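About Flelbridge Supper School

Home
Classes
Gift vouchers
About us
Find us

Hello, and come in. I'm Riaan, and I run a small cooking school for people who think they can't cook. If you've landed here because a friend bought you a voucher and you're a bit nervous, you're in good company - most of our students feel that way on the first evening, and a fair few have told me they sat in the car for ten minutes before ringing the bell.

How it started

I was a school maths teacher for a long time and I liked it very much, but I was also the one who cooked for everybody. Staff leaving dos, my sister's wedding, the cricket club teas. One March I agreed to teach a colleague how to make a proper tomato sauce, and she brought her husband, and he brought his brother, and by the end of the month I had a kitchen full of grown adults learning to chop an onion. I charged them for the shopping and nothing else. Somebody left a bottle of wine on the step the next week and I thought, well, there might be something in this!

The first proper classes ran in the back of a church hall on Ngcobo Lane, with two camping stoves and a folding table that had to be propped against the piano. We had eight places and they went in a day. (I still have the sign-up sheet. It has gravy on it.) When the hall needed its evenings back we moved across the road to where we are now, the old Zalten print shop, which had good big windows, a very bad floor and a rent I could just about manage. The floor is lovely now. Please admire it when you come, it cost more than my first car.

What we teach

Suppers, mainly. The kind of food you'd want on an ordinary evening when you're tired and there's half a cabbage in the fridge. We do a six-week beginners' course, which is what most people start with, and then one-off evenings on things like pastry, curries, fish, bread and what I call Cupboard Night, where you cook only from tins and packets. Cupboard Night is the most popular thing we do by miles, and I've stopped being offended about that.

The beginners' course goes like this. In the first week you learn to hold a knife, cut up vegetables and make soup. Second week is eggs. Third week we roast a chicken and make stock from it, and if you don't eat meat there's a squash and white bean dish that I like better anyway. After that come rice and pasta, then a week of sauces, and on the last night you cook a whole meal for a guest. Bring your mum, bring your flatmate, bring the neighbour who keeps taking in your parcels. People get very dressed up for the last night and I'm all for it.

There's no test. You won't be asked to make a foam or put anything on a slate. You will be asked to taste things with a spoon over and over again, because seasoning is most of cooking and it can't be learnt from reading. I will also go on about salting your pasta water. I'm sorry in advance.

Who comes

All sorts. We've had students of 19 who'd just left home, and our oldest so far was 81 and had never boiled an egg, his wife having done all the cooking for half a century. He took the beginners' course twice, the second time because he liked the company, and he now makes a fish pie that I'd happily pay for. We get new parents, people who've moved in on their own after a long time with someone else, night-shift workers looking for something better than toast, and quite a lot of couples where one can cook and the other has been banned from the kitchen.

Almost 900 people have done a class with us now, which I find hard to picture all in one place. They'd never fit on the floor.

Classes are small. You share a hob with one other person and you each make your own dish, so you can't hide at the back and do the washing up (people try). Everything you cook goes home with you or gets eaten at the long table at the end, and I'd say the eating is half the point. We sit down together, somebody tells the story of the worst thing they ever served, and the evening usually runs over.

What it costs

The beginners' course works out at £36 a week and a single evening is £43. That covers all the food, the recipes printed out, an apron to borrow and a drink with your supper. We hold back one place on every beginners' course for somebody who'd struggle to pay. You don't have to explain yourself or fill anything in, just send me a line and ask if it's free.

If you need to cancel, tell us a week ahead and we'll move you to another date. Less than that and we'll do our best, but I'll probably have bought your chicken.
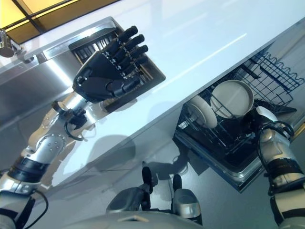 Riaan Van der Merwe
Founder and head tutor

I do most of the teaching, all of the shopping and none of the accounts. I grew up in a house where Sunday lunch went on until it was dark, and I've been trying to get back to that table ever since, I think. My own cooking is plain. I like beans, I like bitter greens, I like a pudding with custard on it. I can't make meringues and I've given up pretending, so if you see meringues on the timetable you can be sure it isn't me taking the class.

That would be Tumelo Tshabalala, our baking tutor, who joined after coming to a curry evening and telling me, very politely, that my flatbreads were tough. They were! Tumelo worked in a hotel pastry kitchen for years and has the patience I haven't got. The bread and pastry evenings are all Tumelo's, and so is Fosteo, the sourdough starter, named by a class after several glasses of cider. You can take a jar of Fosteo home if you promise to feed it. There are bits of it all over town by now and I get photos of other people's loaves at all hours, which I love, so keep them coming.

Things people ask us

Allergies are fine, and so are things you simply can't stand. Tell us when you book and we'll work the recipe round you. We cook with nuts on some evenings, so if yours is serious, ring up first and we'll talk it through properly.

You don't need to bring knives. If you've got one at home you're fond of, bring it along and I'll show you how to sharpen it. Flat shoes are a good idea, and long hair wants tying back.

Children can come to the holiday classes from the age of eight, with a grown-up who doesn't mind getting flour on them. The evening classes are for over-16s.

We're on the ground floor with a ramp at the side door, and one of the work tables drops down low enough to cook at sitting. The loo is wide enough for a wheelchair. Parking is awful after six, so try the street behind us, or get the bus, which stops nearly outside.

And yes, you can come on your own. Most people do.

Coming up

We're adding a second beginners' course from May 2022, as the waiting list has got silly. There'll also be a summer run of outdoor cooking in the yard, weather allowing, and Tumelo is planning a whole day on puff pastry for anyone brave enough. Dates go up on the Classes page as soon as we've settled them, and the mailing list hears first.

If there's something you'd love to learn and it isn't on the list, write and tell us. Dumpling night came about that way, and so did the one on gravy. Use the form on the Find us page or leave a message on the answerphone, and one of us will get back to you once the pans are off the heat.

Riaan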